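The slow part is the clock
July 5, 2021

Most of the code at Drumport has nothing to do with moving anything. The company writes software that turns recordings of people handling everyday objects into motion a robot can copy, and the bulk of it deals with time: when a picture was taken, when the fingers closed, and how far apart those two events were according to two different clocks.

The recordings are made with a gripper held in the hands. A person does a short table job with it, a camera on the tool stores what it sees, and the width of the fingers is logged alongside. The control program, called Flitimeo, later reads the lot and learns a policy, which is the team's word for the thing that decides the next small movement.

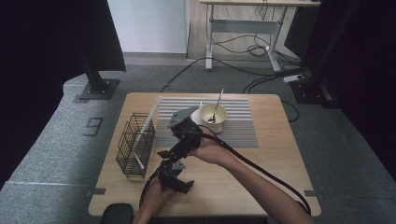
The first version of Flitimeo, written in February, took the times on trust. Each picture was paired with whichever finger reading had the nearest stamp. It worked well enough with large objects. With thin ones the policy closed its fingers early, sometimes before they had reached the thing they were meant to hold.

The cause was a delay of 180 milliseconds between the camera and the finger log. That sounds small. A hand moving at an ordinary pace covers several centimetres in that time, and a program trained on the pairs learns that closing on air is part of the job.

The fix came in two steps. A new tool, Arroyo, now measures the delay at the start of each session by having the operator open and shut the fingers a few times and matching the movement in the pictures to the movement in the log. It then shifts the whole recording by that amount. If the delay drifts by more than 18 milliseconds before the end, the recording is set aside.

Of the 701 recordings made before Arroyo existed, 200 could not be saved. The rest were shifted and used again.

Planning has changed less. The policy puts out a short run of future positions, the arm follows the first few, and then it asks again. Asking more often makes the arm steadier near a grasp but leaves less time for each answer. The team has tried both ends of that range and settled in the middle, with a separate rule that slows the arm when the fingers are close to something narrow — a rule several of the programmers would like to see removed once the policy can manage without it. 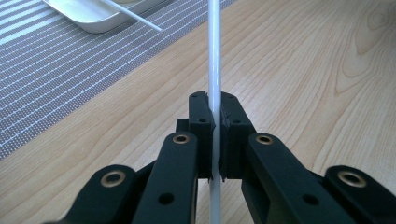

Engineers at Fodthorpe, who use the same training code on a different arm, are less sure that the rule should go. Their view is that a learned policy gives no warning when it is about to be wrong, and that a plain speed limit costs a second or two at most. They also think the delay check should run all through a session, not only at its two ends.

Drumport has a version that does this. It is slow, and it gets confused when the fingers stay still for long stretches. Work on it continues, along with a viewer that plays the pictures and the finger width side by side so that a person can spot a bad match by eye.

Comments (3)

gantry_left
We had the same early closing and blamed the motors for weeks. Is the delay constant for a given camera, or does it change each time you plug it in?

Moss
Ours changed on every restart. Measuring it once and writing it into a settings file was a mistake.

pk44
Would have liked more on the viewer. Half my day goes on scrubbing through recordings by hand.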